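Home Modules Timetable Handouts Staff Contact

Stage Management and Rehearsal Practice
Handout 4: Running the rehearsal room
Tutor: Yetunde Onuoha

Read this before the next session and bring it with you. We will use the Raketti script again, so you need your marked copy as well.

1. Before the first rehearsal

The stage manager should have seen the room before anyone else works in it. Check the size against the ground plan. Rehearsal rooms are often smaller than the stage, and if yours is, talk to the director early about which part of the set you will leave out. In the February project the upstage wall was two metres short and Damian Wilczyńska marked only the downstage half of the staircase. The cast were told on the first morning and it caused no trouble later.

Find out:
- who holds the key and when the building closes
- where the fire exits are and whether your layout blocks them
- whether tape is allowed on the floor
- where the cast can leave coats and bags

2. Marking out

Mark-out means putting the ground plan on the floor at full size with coloured tape. Work from the centre line and the setting line. Measure every point from both, and join the points afterwards. Two people can mark a simple set in an hour; a set with rostra takes much longer.

Use one colour for each act or each level. Write the key on a sheet of paper and fix it to the wall. Doors are marked as a gap with a short line showing which way they open. Cast members forget this more than anything else, so walk them through the doors on the first day.

3. Calls

The call sheet goes out the evening before, by the time agreed with the company. It gives the scenes in order, who is needed, and when. Do not call 26 people for a scene that uses 4. If a performer is under 16, the chaperone's name goes on the call as well, and breaks must follow the licence.

Late arrivals are noted in the rehearsal report with the time only. Leave out reasons and opinions.

4. The prompt book

Keep script on one side and blank paper facing it. Blocking is written in pencil. Standard short forms:

X — cross
DSL, DSR — downstage left, downstage right
USC — upstage centre
Ent, Ex — enter, exit

Number each move in the script and write the same number on the facing page. Start again at 1 on each new page. Some books we have seen run straight through to 400, and a single cut then puts all the later numbers out.

Shengli Hou's book for Midari is in the department office and may be read there. Look at how the cuts in scene 13 are handled.

5. Rehearsal props

Stand-ins should be close to the real thing in size and weight. Set them before the call and check them against the props list. Anything new that the director asks for goes in the report the same day — the workshop cannot start on it otherwise.

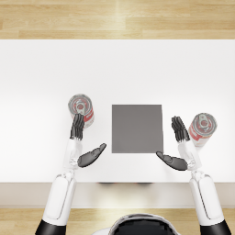 6. Task for next time

Choose one scene from Raketti. Draw up a call sheet, a props list and two pages of blocking. Hand them to Radoslava Šimek at the start of the session. Work in pairs if you like, but each person keeps a separate book.

Handout revised 24/08/2021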